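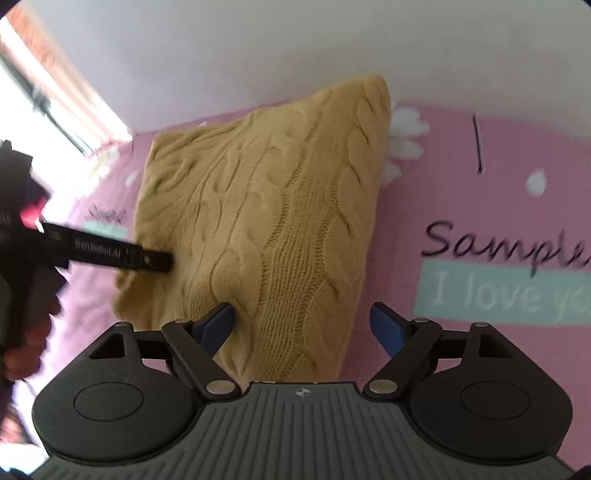
Call for participants: The Knitwear at Home Study

Nolura is looking for people who own and wear knitted clothes to take part in a study of how jumpers, cardigans and other knits are looked after at home. You do not need to be able to knit. You do not need to own anything old, expensive or handmade. We want ordinary wardrobes, including the things at the bottom of the drawer.

The study runs for two years. People who complete it will be paid £200. Applications are open until the end of November.

What the study is about

Care labels on knitwear are written by the maker and mostly deal with washing. They say little about drying on a radiator, folding against hanging, moths, pilling, or what to do when a cuff starts to come apart. Most people pick these things up from family or by ruining something. We want to record what people really do, garment by garment, and see which habits go with a long life and which with a short one.

In the first round we followed 231 garments belonging to households in and near Podano. The results were useful but narrow. Nearly all of the households had a washing machine and a garden, and most of the knits were plain. This round will be larger, with a target of 1,000 garments, and we are hoping for a wider mix of homes.

Who can take part

You can apply if you:
are aged 18 or over
have at least one knitted garment that you expect to keep wearing
do your own washing, or live with the person who does it
can fill in a short form each month, on paper or online

We would especially like to hear from people who live in flats with no outdoor drying space, people who use a launderette, people who share laundry with housemates, and anyone who buys most of their clothes second-hand. We are also short of men, and of people who wear knitwear for work.

You cannot take part if you work for a clothing maker or a detergent company. People who took part in the first round are welcome to apply again, but please put forward different garments.

What kinds of garment we want

Any fibre is fine: wool, cotton, acrylic, blends, or no idea. If the label has been cut out, just say so on the form. Hand-knitted and shop-bought pieces are both wanted.

We have a particular gap with textured knits. Cables, bobbles and heavy ribs take longer to dry than plain knitting of the same yarn, and they catch on things more easily. We had very few of them last time and could not say much about how they wear. 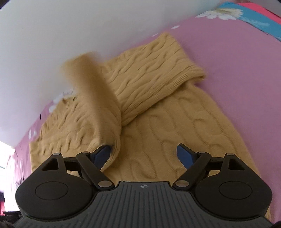 Mustard cable knit on a pink bedsheet.

Socks, gloves and hats are not included in this round. Blankets and cushion covers are not included either, although we may come back to them. Baby clothes are left out because they are outgrown before we would learn very much.

What you will be asked to do

At the start you will have a phone call with a member of the team. They will go through your garments with you and help you fill in a starting sheet for each one. The sheet asks where it came from, how long you have had it, how often you wear it and what state it is in. There is a section on holes, stains and stretched areas. Please be frank. A garment in poor condition is as useful to us as a new one.

After that, you fill in the monthly form. It asks how many times each garment was worn and washed, how it was dried and stored, and whether anything was repaired. If nothing happened that month, tick the box at the top and send it back. Summer forms are often blank and we expect that.

Every six months we will ask you to lay each garment flat on a bed or table and measure it with a tape measure, which we supply. You measure the chest, the sleeve and the full length, and then the width of the hem band, first relaxed and then gently stretched. Hems and cuffs tend to show change before the body does, so please take those measurements with care. Fasten any buttons before you start.

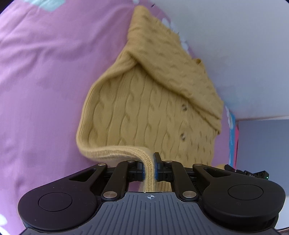 The hem band: check the ribbing for slack or broken stitches.

Carry on treating your clothes exactly as you normally would. Please do not change how you wash them for our sake. If you decide to throw something out, give it away or sell it, tell us when and why, and it will be marked as finished. You will not lose any payment for this. If you are throwing it out, we would be glad to have it, and will send a prepaid bag.

Payment

The £200 is paid in two halves, the first at the midpoint and the second when your last form arrives. If you leave before the midpoint we cannot pay you, but we will cover any postage you have spent. Payment is by bank transfer or by voucher for the Mussa chain of haberdashery shops. The payment is per household, whatever the number of garments, up to a limit of six.

If you receive benefits, please check whether the payment affects them before you sign up. We can give you a letter explaining what it is for.

Your information

We keep your name and contact details apart from your forms. Each garment gets a code and only the code appears in our records. We may quote comments from the forms in our reports, never with a name or town. You can withdraw at any time, and can ask us to delete your forms up to the point where a report has been published.

Information sessions

There will be a drop-in session on a Sunday afternoon at Virnine Hall, in the ground-floor room with the side entrance. It starts at 2 pm and you can come and go. Bring a garment if you have a question about it. We will have sample forms, large-print copies and a few tape measures to practise with. There is step-free access and a toilet on the same floor. Parking is on the street only.

If you cannot come, we can talk to you by phone instead.

How to apply

Ask for an application form at the session or write to Mwajuma Kimaro, Study Coordinator, at the Nolura office. Please include your postal address and a daytime phone number, and say whether you would like paper or online forms. Everyone who applies will get a reply, though it may take a few weeks.

Questions about payment or expenses should go to Tyson Charbonneau at the same address.

If we have more applicants than places, we will choose so as to get a spread of homes and garments. Those not chosen will go on a reserve list unless they ask us not to keep their details. Starting calls will be booked once the list is settled, with evening times available.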